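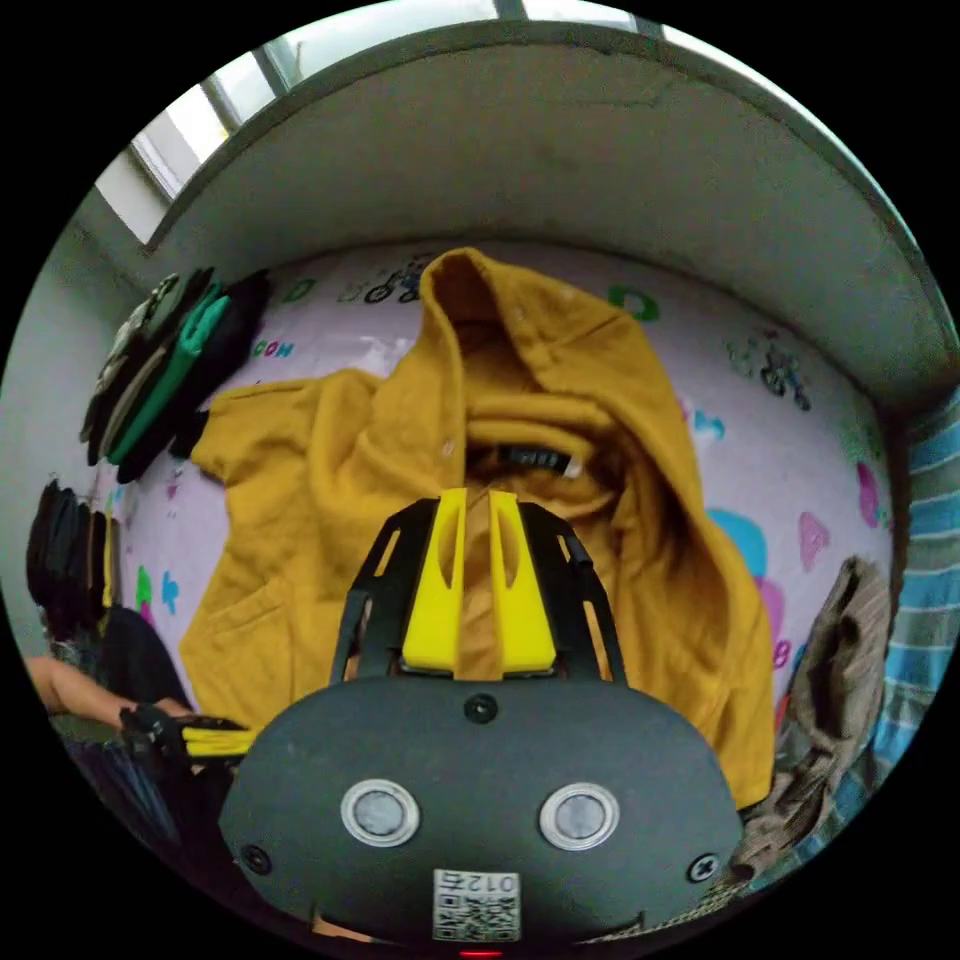

Page 2 of 30

Folding by gripper at work: what happens to our jobs?

m_ersoy wrote:
I continue from the previous page, where some of you asked what the work is like now. I was a folder at Sirero for returned clothes, on the Farkthorpe side. Since March a part of my shift is folding with the hand grippers, so that the machine can later learn from the recordings. The clothes are the same clothes. My hands are not the same. With fingers I feel where a sleeve is; with two stiff yellow fingers I must look for it.
The pay is equal for both kinds of shift, I want to say this clearly, because Ekrem wrote the opposite.

ekrem_akyol wrote:
I wrote that the bonus is not equal. The bonus is counted by finished pieces, and with the gripper you finish fewer. So on paper it is the same pay and in the pocket it is less. Please check your March slip.

m_ersoy wrote:
I checked. You are right about the bonus, I am sorry. It was 51 less for me.

Feltard_Johannes wrote:
Hello all. At Feltard we have had the folding machine for two winters, so perhaps I can tell how it goes after your stage. It folds T-shirts and towels well. Last month it did 1,858 pieces and I had to refold very few. Anything with a hood still comes to my table. Nobody was dismissed, but when two colleagues left, they were not replaced, and the work that remains is only the difficult work. I used to rest my head on the towels, if you understand me. Now there are no towels in my day.

ilir.p wrote:
Johannes, this is what I do not like to hear. People say the machine takes the boring part, as if the boring part was not useful to us. After lunch I need something easy.

Feltard_Johannes wrote:
Yes. We asked for rotation to the packing line and we got it, 30 minutes in each half of the shift. Ask for this early, before the timetable is fixed.

erhan_t wrote:
I disagree a little with everybody. I am 2 years from my pension and my wrists are bad. If a machine will take the towels, let it take them. 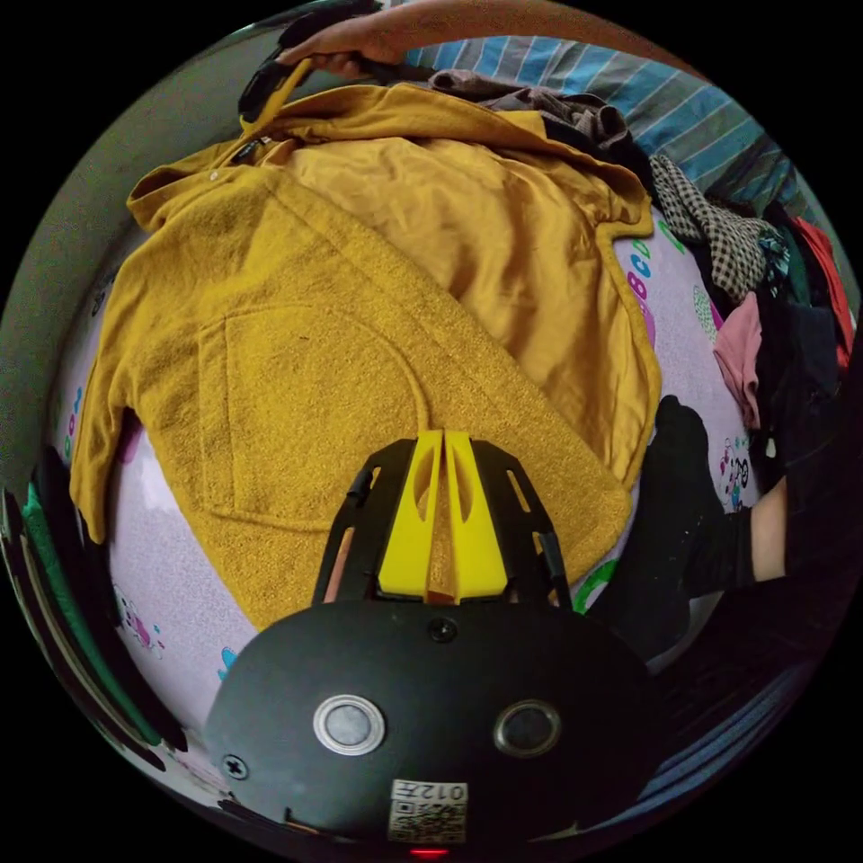

m_ersoy wrote:
My question is about who owns the method. When I fold a hooded top I have a way of doing it, which I learned from a woman at Sarıgül, and she learned it from her mother. Now this way goes into the recordings. On a big front pocket like the one on this yellow piece, you can set both tips of the gripper on the pocket and smooth it flat before you touch the sleeves. It is a small thing — but it is knowledge, and on my slip it is written only "folding, assisted". I would like it to be written as training work, with a training rate.

ekrem_akyol wrote:
Here we agree completely. Put it in writing and I will sign it too.

erhan_t wrote:
I will sign also, although I think they will say no. Do not call it "method", they will not know what to do with this word. Write "teaching hours".

ilir.p wrote:
Is a training rate in the agreement at all? I have only the old copy.

m_ersoy wrote:
It is there for new starters, in the part about mentors. I will bring the page on Friday.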